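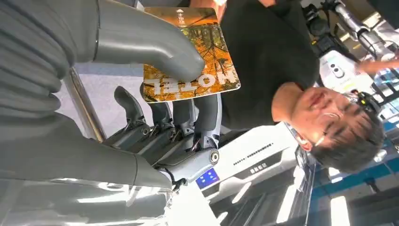 I kept a promise diary for 30 days, writing down every time I told someone I would do something. Most were small. I'll call you back, I'll send that over, let's have lunch in May.

By the end I had close to a full notebook, and a lot of the entries had no tick beside them. I meant nearly all of them when I said them - that part surprised me. I had always thought of a broken promise as a kind of lie.

I'm doing another 30 days, and this time I'm writing down the promises other people make to me.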